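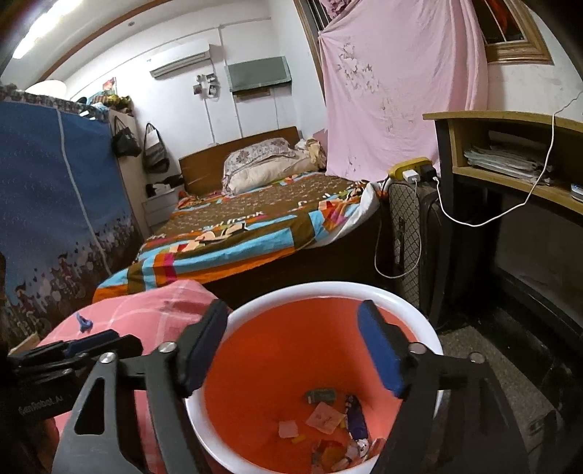
Do I need a robot arm to record episodes for this set?

Only the hand-held gripper is needed for recording. The arm comes in at replay and evaluation, and a contributor who has no access to one can still submit.

Prirnden Household Demonstrations
Data card, second release
Maintainer: Lemlem Yimer, Drumedar

Summary

Prirnden is a set of 323 episodes of household pick-and-place and tidying work, shown by hand with a two-finger gripper. Every episode was recorded in a lived-in home. The set is meant for training and testing imitation policies that take wrist-view video as their main input.

Tasks

Episodes fall into 8 task groups. The largest is small-item clearing: wrappers, paper scraps and similar light waste, moved to or from an open container such as a basin. The others are cloth folding, bag hanging, drawer closing, cable gathering, cup placement, shoe pairing and pillow stacking. A task label applies to the whole episode. There are no sub-task labels in this release.

Contents of an episode

video – wrist view, one file
pose – gripper position and orientation, per video frame
width – distance between the fingertips, per video frame
task – one of the task labels
note – free text from the operator, may be empty

Pose is given relative to the first frame of the episode. It is not tied to a room map, so two episodes from the same home do not share an origin.

Splits

44 episodes are held out for testing. They come from homes that do not appear in the training split. Please do not tune on them. The Skamley loader hides the test split unless it is asked for by name.

Collection

Operators hold the gripper in one hand and keep the other hand out of view. They start with the fingers open, carry out the task at a steady pace, and stop with the fingers open again. Fumbled grasps are kept if the operator recovered without help from the second hand. Episodes with a lost pose track are dropped.

Rooms are not cleared or restaged before recording. Furniture, bedding, clothes and chargers stay where the household had them. Faces and readable mail are blurred before release.

Known limits

Thin film and flat paper are underrepresented in successful grasps. Fingertip width is less reliable below 2 mm and should not be used as a contact signal. Replay on the Valderrama arm fails for some low reaches – the wrist cannot follow the angle a person's hand takes over the rim of a deep container. These episodes carry the flag reach_limit and are left in the training split.

Changes since the first release

Pose files now use seconds for time stamps. Pillow stacking was added in July. Duplicate notes were removed.

Removal requests

A household may withdraw its episodes at any time. Send the episode numbers to the maintainer; the files are taken out at the next release.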